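How to Book a Household Waste Collection with Pralta

Residents of Ukurton may arrange removal of bulky waste through the Pralta online form. Measure large items before applying.
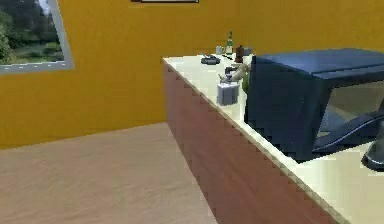 When should items be placed outside?
Place them at the curb by 7 a.m. on the morning of collection.

Step 1. Select a load size. Each booking covers up to 4 large items.
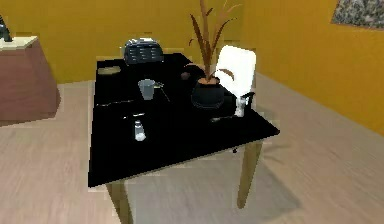
Dining table and potted plant

Step 2. List electrical appliances separately. These are taken to the Pleltomero depot

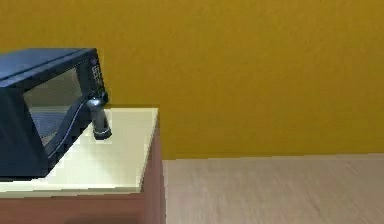
and must be unplugged and emptied before pickup. Paint and gas bottles are not accepted.

Step 3. Submit the form and keep the booking number. Changes require 2 working days' notice.
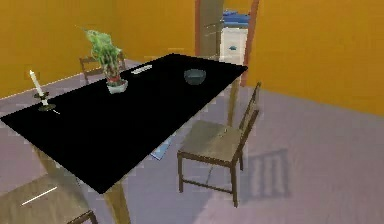

Table with candlestick

Hong Road residents should use the rear lane for collection.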